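3. Where to put it, and the first power-up

Most guides to running a second-hand server at home start with the software. This one starts with the room, as the room decides whether you will still own the thing in July. The seller's listing for our Pilen said "quiet for its class". Its class is machines that live in buildings with nobody sleeping in them, so treat that as you would any other sales copy.

Before you start

You need a grounded outlet, a plug-in watt meter and a level shelf or floor. You do not need the Skumatano rack kit. It's a nice kit, but the manual calls it "required" and we have yet to find the part that requires it.

Steps

1. Leave the power cord unplugged. If the unit has two power supplies, unplug both. One is enough to hurt you.

2. Pick a spot with 14 cm clear behind the exhaust. The printed card in the box says less. The printed card was not written for a hall closet.

3. Open the lid and check that nothing has shifted in shipping. Press lightly on anything that latches. If a latch moves freely, close it again until it clicks.

4. Look for dust where air goes in. "Professionally refurbished" can mean someone wiped the lid.

5. Refit the lid. Fans and air guides are laid out on the assumption that it's on, and running without it to "let the heat out" can starve the parts that need air most.
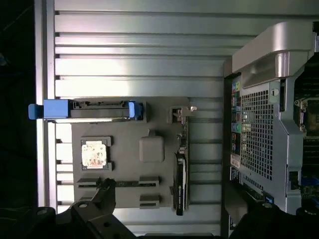
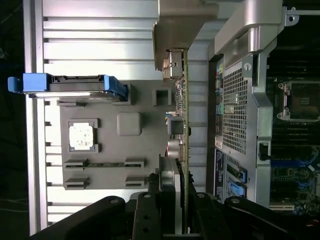
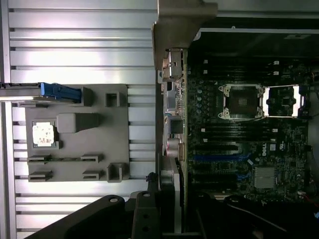

A reader in Dunthorpe disagrees with step 5 and says the lid can stay off for the first few minutes, so you can hear which fan is the loud one. Fair enough for a short listen, but we'd still put it back on before leaving the room.

6. Plug the watt meter into the wall and the server into the meter. Do not use the extension cord that came free with something else.

7. Switch on and wait. The fans may go to 100 percent at start-up. It sounds like a fault and usually isn't.

8. Read the meter once the noise settles. Ours showed 232 watts with nothing to do, a figure missing from the listing. Multiply by your own power rate before you get attached.

Caution: Never cover the vents to muffle the sound. The Căpraru foam panels are sold for this and the box shows them pressed flat against a grille. Put them on the closet wall if you must, and keep them out of the air path.

Note: If the fans have not slowed down after three restarts, check the system log before buying replacements. Forums will tell you to change the fans first — forums are not paying for them.

Network set-up is in section 4. Leave the watt meter in place for now.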